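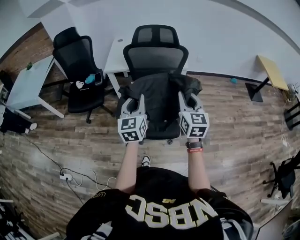
Can I mix Proto fingers and Van Dijk fingers in one pair of hand-held grippers?
Both fit the mount, but calibrate each side separately and don't copy the offset from one side to the other. The Van Dijk tips close at a different point, and the software will read the width wrong if both sides share a file.

Ticket: Left gripper width drops out on dark fabric
Product: Proto hand-held pair, curved fingers, marker cubes
Software: Dromance tracker
Site: Judelwood
Status: Open, workaround in place
Opened: 26 September 2025

Reported problem
Width reading on the left gripper jumps to fully open while the fingers are shut on black cloth. The right gripper holds its reading. Cube pose stays good on both sides the whole time, so this is only the width channel. Same task on a gray towel gives no dropouts.

Setup
Head camera, two grippers, one operator. Cloth draped over an office chair, picked up by both sides and pulled straight. Exposure on auto. Tracker settings at default except the smoothing window, set to 6.

Log

Test 1. Default settings, 200 frames, black cloth. Left width lost in 9 of them. Right width lost in none.

Test 2. Swapped the cubes left to right and reloaded the cube IDs. Fault stayed on the left. Cubes ruled out.

Test 3. Swapped the fingers between the two bodies. Recalibrated. Fault moved to the right. So it goes with the fingers.

Test 4. Put Van Dijk fingers on the bad side, recalibrated. No dropouts. They grip thin cloth worse, though, and the hem slipped out twice before we got a full pull. We would like to stay with the Proto fingers if we can.

Test 5. Back to Proto fingers, exposure locked 2 steps down from where auto had settled. Dropouts gone on black cloth. Gray towel still fine.

Reply from support
The finger set in question may be from the February batch, which has a slightly glossier finish. Against dark cloth, auto exposure goes up and the finger edges wash out. Keep exposure locked for now. Please send the batch code from inside the finger base and the calibration files for both sides.

Update from site
Batch code and files sent. Exposure lock saved as the default profile on this station. The other station is still on auto and has the older fingers, no fault seen there. Leaving the ticket open until the replacement fingers arrive and we can rerun test 1.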